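Minutes of the Visits and Demonstrations Group
Meeting held Sunday, October 2, 2022, in the upstairs room at the Adamczyk building
Start 10:05 a.m., close 12:20 p.m.

1. Minutes of the previous meeting

Approved with one correction. Under item 5, the charging points at the Gomley hall are on the north wall, not the east wall.

2. Matters arising

The loan agreement for the display screens has been signed and returned. The parking question from April is still open. The landlord has asked for a drawing of the proposed bus stop and the secretary will send one.

3. Report on the Gomley demonstration

The warehouse carts were shown in two sessions, morning and afternoon. The carts ran the short loop in both sessions. In the afternoon one of them stopped twice at the loading door and had to be restarted by hand. The supplier has looked at the log and puts it down to the reflective strip on the door frame. The strip will be covered for the open day.

Visitors asked mostly about what happens when a person steps into the path of a cart. The answer given on the day was correct but too long. A short written version will go on a board next to the loop.

Several people said they could not hear the commentary at the back. Agreed to use the portable speaker and to keep the compressor off during talks.

4. Open day at Trutow

The hall is confirmed. Capacity is 200 at one time under the fire rules, and the door team will hold people outside if needed. Coffee will be served in the side room only – no drinks near the equipment.

The budget stands at 4,000. The largest item is the rental of barriers. A member asked if rope would do for the quieter side of the hall. The insurer wants rigid barriers on all sides where anything moves, so the rental stays.

Invitations: 754 addresses are on the mailing list. A number of these are old school contacts and should be checked before anything is sent. Mailing is to go out as soon as the list is clean.

Schools will be offered the first hour. Teachers need to be told that the floor is concrete and that there is no seating by the arm cell.

5. Vimavetti driver assistance presentation

The group from Vimavetti has offered a talk on how a car's software reads the road, with time for questions. They are not bringing a vehicle. The talk would be given in the side room, on the large screen, and would last 40 minutes.

The outline was read through. It begins with lane markings and goes on to traffic signs, other vehicles, and roadworks. Members thought the part on signs would be of most interest to the public and asked for it to be longer. The junction view will be used for that part. It has three red no-entry signs, a blue direction sign for Linz, and trucks at the side road, and the audience can be asked which of the signs apply to a car going straight on.

One member pointed out that the lettering on the trucks and the van is also text at the roadside, and that visitors may ask how software tells it from a sign. Vimavetti will be asked to cover this. The cranes and the building site on the right could be used to lead into the roadworks part.
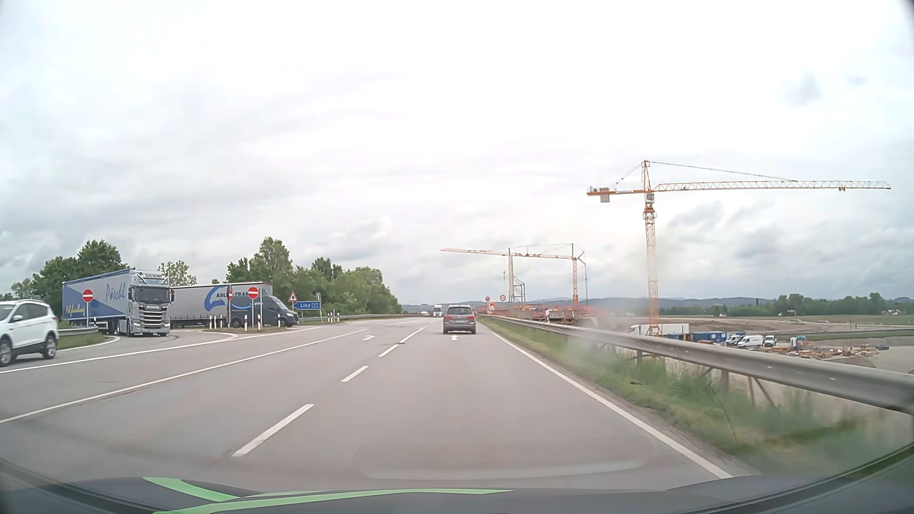
6. Safety and staffing

Two trained people are needed at the arm cell at all times. The current roster has a gap over lunch. Members who have done the course are asked to give their free hours to the secretary.

The emergency stop on the small conveyor sticks. It is to be replaced before the conveyor is moved.

7. Any other business

The sign at the Adamczyk entrance still shows the old phone number. To be painted over.

A request to film the open day was discussed. Agreed, provided notices are put up at both doors.

8. Next meeting

Same room, same time. The date will be sent out once the Trutow setup days are known.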